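Open day at the Zirari lab, anyone else go?

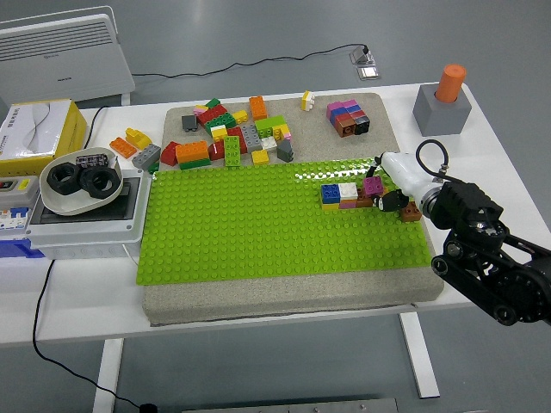
Page 1 of 11

tamarack_jo
January 10, 2018
So I finally made it to the Zirari open day and had a blast! They had a bunch of stations, but I spent most of my time at the one with the black arm and the toy bricks. Lime-green baseplate, white gripper housing with black fingers, and a big messy pile of bricks behind it to pick from. I got my picture with the fingers right over the plate, next to the little row it had going (blue on yellow, white on pink, magenta on brown). My kid wanted to stay all day. We missed the whole Hendent talk because of it and I don't even mind.

pulleyhead
Jealous. I had tickets and then my car wouldn't start. Is that a cable loop hanging off the arm? I'd love to know how they route it. Mine at home snags on everything.

mossbank422
I was there in the afternoon and I'll be the grump. It was slow! I watched for 40 minutes and my nephew could have built the whole thing and knocked it down twice. Everybody around me was clapping for one brick.

tamarack_jo
Oh come on, the clapping was the best part. And slow compared to what? Getting a brick to sit down on the pegs is a fussy job. You have to be lined up or it just rides on top.

mossbank422
Sure, but they put "the future of assembly" on the flyer. If you print that, I get to complain. The Inano people next door had a sorting belt that moved at a normal speed and hardly anyone was watching it.

pulleyhead
A belt is a way easier problem though. Look at that pile, there are slanted ones mixed in with the regular ones, some standing up, some on top of each other. I'd take slow over a belt any day.

dell_orchard
Did either of you catch the Q&A with Ankica Bošković? Somebody asked her why toy bricks and she said they're cheap, everyone knows how they should fit, and you can tell from across the room if one is crooked. Made sense to me. She also said she'd like to do a session where visitors pick the next brick.

mossbank422
OK, I missed that, I was in line for coffee. I'd go back for the pick-a-brick thing. Still say it was slow.

tamarack_jo
Ha, I'll take it! Next one is in March, they had a sign-up sheet by the door. I put us down for the morning. Pulleyhead, want a ride? We have room for one more if you don't mind sitting next to a booster seat.

pulleyhead
Yes please. I'll bring donuts and my list of cable questions.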